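Gripper trials at Brenthorpe: plates and the dish rack

Last updated: 06/11/2018

We use cookies to remember your settings. By carrying on you agree to this.

I've been promising to put these up for ages, so here goes. We've been trying out two sets of fingers on the same arm - the slim ones from Rowlands and the chunkier Trorkier pair - and the job we picked was plates into a rack and out again. I like plates for this. They're thin, they're smooth, they lean on each other, and they show up every sloppy millimetre in your calibration!

We look at everything twice, once through the little camera on the wrist and once through a fixed one that never moves. I started out sure the wrist view was the only one worth having (I've softened a bit since).

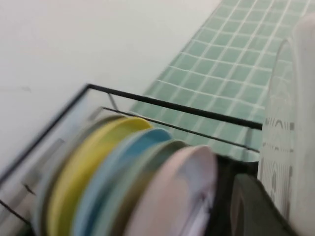 Blur is my big moan with wrist cameras. The moment the arm swings at any speed you lose your edges, and a plate seen edge-on is nothing but edge. We dropped the top speed for the last few centimetres and that helped a lot, though it makes for very dull watching. The Rowlands fingers are my favourite for getting in between two plates, but they flex more than I'd like if you come in slightly off line. The Trorkier ones hardly flex at all and then you find they won't fit in the gap. Typical.

I did 98 runs with the first set and 63 with the second before the pads needed swapping, so please don't treat this as a fair fight yet.
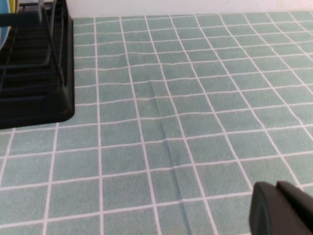
Coming in from further back gave me more trouble than I expected. Depth is the hard bit: the controller wants to know how far off the rim is, and a rack made of thin black bars is a horrible thing to ask any camera to measure. I ended up cheating and feeding it the rack position by hand at the start of each batch. The folks at Pallcombe do the same with their crates, so I feel less bad about it now.
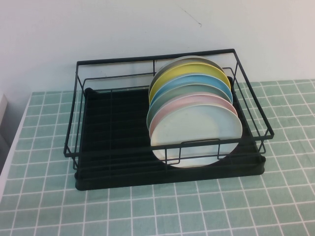

If I had to keep only one camera I'd now go for the fixed one, which I would have laughed at back in May. It's calm, it's easy to light, and you can compare one run with the next without getting seasick. For the final approach I'd still want something on the wrist - just with a much shorter exposure. Softer pads are next on my list, plus a new cable clip, as the old one keeps snagging on the elbow joint.

Get our newsletter: enter your email to hear when new galleries go up.

Contact | Copyright Brenthorpe workshop pages | Back to top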